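Tabletop shelf

A tabletop shelf is a small free-standing shelf unit made to stand on a table, desk or worktop. It is also called a desk shelf or counter shelf. Most have one or two tiers, and they are used to raise things off the surface and to make use of the space above it. The term does not usually cover wall shelves, or racks that hang from a cupboard door.

Construction

The simplest form is a board resting on two upright sides. A two-tier unit adds a second board lower down, which gives an open compartment between the two levels. Some types have a back panel, which stops things being pushed out behind and keeps the sides square. Others are open at the back so that cables can pass through.

Wood is the most common material, often a pale kind such as birch, beech or pine. Joints may be glued, dowelled or screwed. Flat-packed versions are normally held with screws or cam fittings and can be taken apart again. The Hidholm, a two-tier model sold by Doltis, is supplied with 6 screws and is 41 cm wide.

Use

In kitchens, tabletop shelves hold spice jars, cups and small plates. On desks they are used for paper, notebooks and stationery, with taller items on top. The lower compartment is best suited to flat or low things, as the height of the opening limits what can be put in and taken out by hand. Rezende, a maker of kitchen furniture, gives 17 cm as the smallest opening for its mugs and bowls range – anything lower is sold for trays and paper only.

Heavy items are generally kept on the bottom level. A light unit loaded only at the top can tip when something is pulled from it, and for this reason some have rubber feet or a strip of felt underneath.

Care

Untreated wood marks easily and is wiped with a dry or slightly damp cloth. Oiled shelves need a fresh coat from time to time, while lacquered ones need none. Screws may work loose with use and should be tightened by hand.
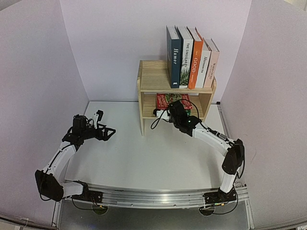

Related types include the monitor stand, which has a single wide board, and the letter tray, which has several shallow levels. The Stetico catalogue lists both under number 3640, together with corner shelves for worktops. Corner shelves have a triangular or quarter-round board and usually stand on three legs.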